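# Two Arms, One Backpack and a Very Full Room: Dronley Lab Opens Its Doors

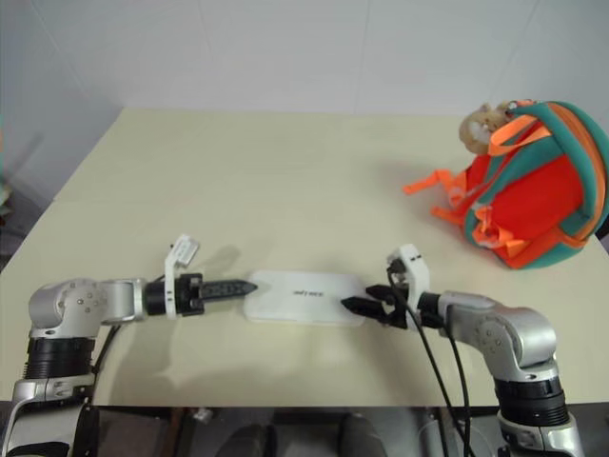
*Miettinen*

The robotics lab at Dronley opened to the public for an afternoon in May, and 127 people came through the door before it closed at 5. That is a lot of people for a building where the hallway fits two abreast! The line ran past the coat hooks and down the back steps for most of the first hour, and hardly anyone gave up on it.

What everybody wanted to see was the pair of arms on the long cream table. They're silver and white with black grippers, one at each side, and they reach in toward each other over whatever has been put down between them. For the first run that was a flat white case with rounded corners, and the job was to pick it up, pass it from one arm to the other and set it back down. Then came the backpack, the red-orange one with the teal trim and the little plush toy clipped to the top, which had a fan club of its own among the under-eights.

It sounds like nothing, passing a case from hand to hand. Watch a machine do it from six feet away and you find yourself holding your breath. The left arm goes in low, stops, thinks about it (or so it looks), shifts over by the width of a pencil and closes. Then the other one comes to meet it. On the first try of the afternoon the case slid out and landed flat on the table with a smack, and the whole room groaned. The second try went through clean and got a round of applause you could hear in the parking lot.

The lab team ran the handover 7 times over the afternoon, and five of those went all the way from start to finish. They were happy to talk about the other two. In one, the case had been set down at too sharp an angle. In the other, the grip was a touch too high and the thing tipped. A whiteboard by the door kept the score, misses included, and kids were allowed to put up the marks.

The project behind all this is called Flellden, and it has been going at Dronley since last fall. The idea is to get two arms to share everyday jobs: packing a bag, opening a box, holding something steady while the other side works a zipper. So far the team has recorded 658 practice runs. Cases like the white one are the easy end of the list. Backpacks are hard. Straps flop about, buckles catch on things, and a bag never sits the same way twice. The afternoon's backpack run was kept simple for that reason, with one arm steadying the bag and the other lifting a loose strap clear of the table. It took 110 seconds and it was my favorite thing of the whole day.

Visitors could also have a go themselves at a second table in the next room, where a small practice gripper is worked by hand with a lever. The challenge was to move a row of wooden blocks into a tray without dropping any. I dropped most of mine. A girl in front of me, maybe nine, cleared the tray on her first turn and went straight to the back of the line to do it again.

There was plenty of time for questions after each run, and they were good ones. Can it tie a shoe? (Not yet, and please don't ask it to.) Does it know what a backpack is? (It has seen a lot of pictures of this table, and it knows where the edges of things tend to be.) What happens if you put your hand in the way? The answer to that was a strip of yellow tape on the floor, a large red stop button, and a team member with a thumb near it the entire time.

A bus came over from Dekcombe with a group from the middle school's building club, who had brought a cardboard gripper of their own, pulled by string. It was invited up to the front between runs and picked up a juice carton on the second attempt, to loud cheers. The lab has asked to borrow it for the display case in the entrance.

The next open afternoon is planned for the fall, with more room for the line and, if the next few months go well, a full run at the zipper. Entry will be free again. School groups from Dekcombe and Dronley can sign up early through the lab's front desk, and anyone else can just turn up. Doors open at 1, and the first demonstration starts at half past.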